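29th March. Writing this on the couch with my feet up, wrists killing me, so forgive the typing.

So. Kitchen demos. I said in January I'd write up how it's going and then didn't, sorry. Short version: teaching a robot by hand is slow, kind of fun, and murder on the thumbs.

Quick catch up for anyone new. I do handheld demos. Two grippers, one per hand, you squeeze, the jaws close, the thing records what you did and where. No robot in the room at all. The robot gets it later, as data, and hopefully learns to do what my hands did. Before this I did remote control for Trulleck, sitting in a chair driving the arms from across the room, and I'll get to that.

We're at 138 good episodes on kitchen stuff. Good meaning Nesrin watched them and didn't throw them out. She throws out a lot. Her reasons, from memory:

- hands too fast
- dithering (my big one, I hover over stuff while I make up my mind)
- grabbed it, dropped it, grabbed it again and pretended nothing happened
- talked to Obed and turned my whole body around mid task

Fair enough on all of them. The dithering is the hard one to fix. When you pick up a thing with your own fingers you don't plan, you just go. With jaws you have to decide which side, what angle, how far open, and that little pause goes straight into the recording. Train on enough of my pauses and you get a robot that stares at its dinner. Kekeli ran an early version and it really did that, just hung there over a cup. Looked like me before coffee.

What helps: do it bare handed first, twice. Then with the grippers switched on but not recording. Then go. Sounds like wasted time but my keep rate went way up once I started doing it.

Two hands is a whole other thing. My left does whatever my right does unless I really think about it. Bernice says pick a boss hand and let the other one just hold or wait, and don't swap halfway. I swap halfway constantly. Working on it.

Ok, remote control vs this. Driving the arms you get the real robot's reach and the real robot's limits, so you can't cheat and do something it can't do. With the handhelds I can twist my wrist in ways no arm is going to copy, and Kekeli has to toss those. But driving is so slow. A thing that takes me 4 seconds in person took forever through the controllers, and there's that tiny lag so you're always a bit behind yourself. Also you're stuck wherever the arms are bolted down. Handhelds go in a bag and you can work in anybody's kitchen, on the floor if you have to.

And real kitchens are the whole point I think. Stuff everywhere, shiny tile, crinkly bags, patterned cloth, shelves stuffed with vegetables. A clean lab table teaches it clean lab tables.
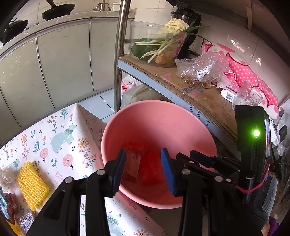

Clear plastic is still my nemesis, by the way. Hard to get a jaw under it, it slides, it folds, and then you've spent half the episode chasing a bag. Obed's trick is to come in low and pinch a corner, never the middle. Works for him. I'd say I get it one try out of 3.

Wrists: take the breaks. I'm serious. I skipped them the first week becuase I wanted my numbers up and then couldn't open a jar. Now I swap out with Obed before it starts to hurt, not after. Foam on the handle helps too, Luminița cut me some and it's so much better.

Next up is drawers, and something with folding towels that I'm already dreading. If anyone else does the handheld thing and has a fix for the hovering, comments are open, please please tell me.

Going to go put ice on my thumbs.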